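Waiting for the Number 20: A Study of Bus Shelter Use in Vosuvcombe

Student project report
Group members: Zhenhua Ding, Drita Georgiou, Aranka Barta
Project advisor: Senad Angelovski

1. Introduction

The route 20 bus runs from the river side of Vosuvcombe up to the hospital and back. Two of our group ride it to class. Last fall the town put new shelters at several stops along the route, and we noticed that a lot of people still stood outside them, even in rain. We wanted to find out how much the shelters are used and what makes a person choose to stand inside or outside.

The town gave us permission to observe at the stops as long as we did not block the sidewalk or write down names. We picked three stops: Mill Street, Cladirness and the hospital gate. Mill Street and Cladirness have the new shelter, a glass box with one open side and a bench made by Grabner. The hospital gate still has the old brick shelter with a deep roof and no bench.

2. Background

We read what we could find in the library on how people wait. Most of it was about train stations and airports, which did not help us much. The most useful thing was a set of old notes by a former student, Arben Papadopoulos, who looked at the same brick shelter before the hospital parking lot was moved. He wrote that people stood at the corner of the building so they could see up the hill. We kept that in mind when we made our own observation sheet.

There are two main ideas in what we read. One is that people want to be comfortable while they wait. The other is that they want to know the bus is coming and that the driver will see them. A shelter can do well on the first and badly on the second. The glass shelters were supposed to fix this, but the panel facing the oncoming bus carries a large ad at both of our new stops.

3. Method

Each observation lasted 20 minutes. We chose times in the morning rush, at midday and in the late afternoon. One person stood across the street with a clipboard and marked each person who arrived as inside, outside but within a few steps, or far outside (for example against a store wall). If someone moved before the bus came, we marked that too. We also noted rain, wind and whether the bench was free.

Our first sheet had too many boxes and we could not keep up at Cladirness in the morning. We cut it down to one line per person after the first week. The data from that week is not included.

We asked short questions of people who were willing to talk. The questions were:
- Do you usually wait inside or outside the shelter?
- What is the main reason?
- Is there anything you would change at this stop?

We did not talk to anyone who looked under 16, and we stopped when the bus came into view.

We typed the sheets into a spreadsheet in the shared lab room and checked each other's typing. Drita checked Zhenhua's sheets, Aranka checked Drita's, and Zhenhua checked Aranka's. We found a few lines entered twice and took them out.

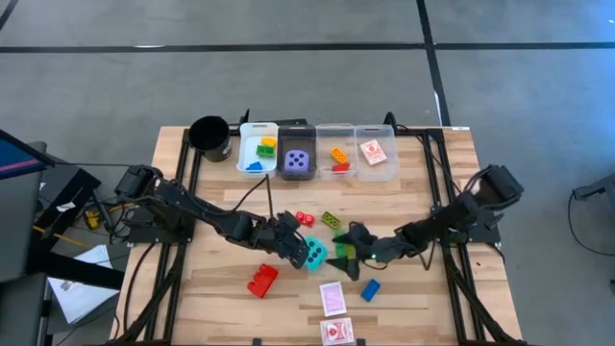
4. Results

After the double entries were removed, we had 3929 people on the sheets. Of these, 1112 waited inside the shelter for the whole time. The rest stood outside at least part of the time, and most of them were close to the shelter but not under it.

Rain made a clear difference at the hospital gate. Nearly everyone went under the brick roof. At Mill Street rain made less difference than we expected, and people told us the wind blows the water straight in through the open side. Several said they would sooner stand in the doorway of the dry cleaner.

The bench was used mostly by older riders and by people with shopping bags. When one person was sitting in the middle of it, the next person to arrive hardly ever sat down. This happened at both stops with the Grabner bench – it is short, and there is no armrest or line to show where one seat ends.

The most common answer to our second question was about seeing the bus. People at Cladirness said the driver had passed them when they stayed inside. We could not check this, but we did see riders step out to the curb again and again to look past the ad. The second most common answer was smoke, since people smoke in the shelter when it is windy.

For the third question, most people wanted a sign with arrival times. A few wanted a trash can. One man at the hospital gate wanted the old bench back, which was taken out before any of us lived here.

5. Discussion

We think the position of the ad panel matters more than the shape of the shelter. The brick shelter is dark and has no seat, but it is set at an angle, and from its front corner you can see the bus come over the hill. People use that corner just as Arben described.

There are limits to what we found. We only observed in cold months, and people may behave differently when they want shade. We had three stops on one route. The hospital gate also has different riders from the other two, many of them patients or visitors who do not know the route, so comparing it with Mill Street is not completely fair. Our marks for "within a few steps" also depended on who was holding the clipboard.

6. Suggestions

Move the ad to the back panel at Mill Street and Cladirness.
Add a side panel at Mill Street on the windy side, clear from top to bottom.
Try a bench with marked seats at one stop and compare.

We sent these to the town transit office on 3rd January and have not had an answer yet.

7. Thanks

We thank Senad Angelovski for his comments on the first draft, and the Fostura bakery on Mill Street for letting us warm up between observations.

Related projects
Bike Parking at the Vosuvcombe Library
Street Trees and Summer Shade on the Cladirness Road
How Loud Is the Cafeteria?
A Survey of Crosswalk Timing Near the Hospital

This site uses cookies to remember your settings and count visits. By continuing to browse you agree to our use of cookies. Accept | Manage settings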